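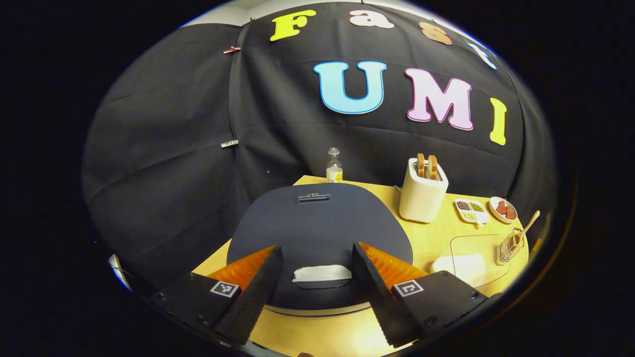 ## 4.2 Comparison of Fingertip Pads on the Breakfast Table

**Figure 5.** View from the hand-held gripper with the orange wedge-shaped pads fitted. The square markers on the two mounts are used to recover finger opening.

The second experiment compares two sets of pads on the same hand-held gripper. The first set, cast at Ollum, is soft and wedge-shaped, with ridged inner faces (Figure 5). The second set, supplied by Gillies, is flat and stiffer. The camera, mounts, and trigger were left unchanged, and both sets were used by the same operators on the same table.

The table holds a closed, rounded appliance with a white handle at its front edge, a toaster with two slices of toast, a divided dish of beans and peas, a plate of meat, and a wooden spoon in a wire holder. These objects call for different kinds of contact. The handle must be held firmly while the lid is lifted, whereas the toast has to be gripped lightly enough that the crust is not crushed. The spoon stands at an angle and can rotate between the fingers if contact is made at a single point.

Each operator performed the lid, toast, and spoon tasks in an order drawn before the session. A demonstration was accepted if the object reached its goal without being dropped and if both finger markers could be read throughout the grasp. In total, 164 demonstrations were accepted. Rejected demonstrations were kept for the failure analysis in Section 6 and were not used in training.

The wedge-shaped pads performed better on the lid and the spoon. Operators reported that the handle settled between the fingers without a second attempt, and the spoon turned less during lifting. On the toast task the result was mixed. The wedge tips entered the slots more easily, but their softness made it harder to judge when the bread had been secured, and several slices slipped back as the wrist was raised. The flat pads held the toast more evenly once it was clear of the slot.

One difference was not anticipated. The thicker wedge pads hide part of the object when the fingers are nearly closed, and the effect is greatest for small targets directly between the tips. Swanson and Sisodia reviewed these recordings separately and agreed on all but nine of them. The disputed recordings were excluded from the comparison.

Pad wear was inspected at the end of each session. The ridges on the left finger wore faster than those on the right, and that pad was replaced once.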